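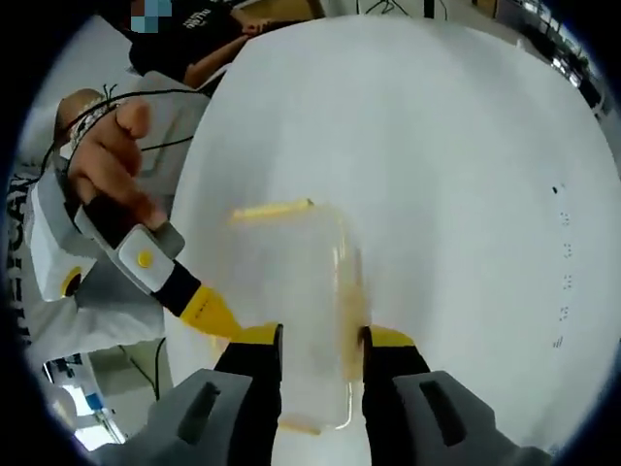 I moved to Odelton in September with a car full of books and no clue how to feed myself on a weeknight. My old place was two blocks from a diner, and I ate there so often that the guy at the grill started my eggs when he saw me cross the street. The new place is a second-floor apartment on Kasten Street, with a bakery that closes before I get home and a gas station that sells hot dogs. So I have become a person who cooks on Sunday and eats it all week. It happened fast! I now have opinions on lids. I like the clear, slightly cloudy plastic containers with rounded corners, with that bit of yellow along the top edge, and I get grumpy when I have to use anything else for soup.

Anyway, soup. The one I keep making is my neighbor's bean soup. Noémi Szilágyi lives across the hall and heard me swearing at a can opener my first week (the walls are thin, sorry Noémi). She came over with a bowl of it and I asked for the recipe before I'd finished eating. She said there wasn't one. Then she wrote one on the back of an envelope, and it has things on it like "paprika, more than you think" and "cook until it is soup."

I've made it four times now and here is what I can tell you. Soak the beans overnight. I skipped that the first time and we were still waiting at ten at night, me and the pot. Start with onions in more oil than feels polite and let them go really soft, then pull the pot off the heat before the paprika goes in - it burns in seconds and then everything tastes like a campfire. Carrots, parsley root if your store has it (mine doesn't, I use parsnip), a smoked ham hock, a bay leaf. Vinegar at the end. Sour cream on top, and don't stir it in all the way.

The second batch was the best one and I have no idea why. Same beans, same pot. I may have been nicer to the onions.

The money part is kind of great too. I added up what I was spending on lunch at work and it came to 323 dollars in one month, mostly on sandwiches I didn't even like. Last month I spent 27 dollars. That was two lunches out with Géza Erdős from the second shift, who thinks bringing soup to work is sad and tells me so while eating chips out of a machine.

What I haven't worked out is Thursday. By Thursday I am so tired of whatever I made that I'd trade it for a gas station hot dog, and one week I did. Noémi says freeze half on Sunday and swap it for something older, but that only works once you have something older, and my freezer is the size of a shoebox and full of bread. I'm going to try two small pots next weekend, one bean and one lentil, and see if that gets me to Friday. If you have a lentil soup that doesn't taste like a wet sweater, please leave it in the comments. I'll try any of them except the ones with raisins.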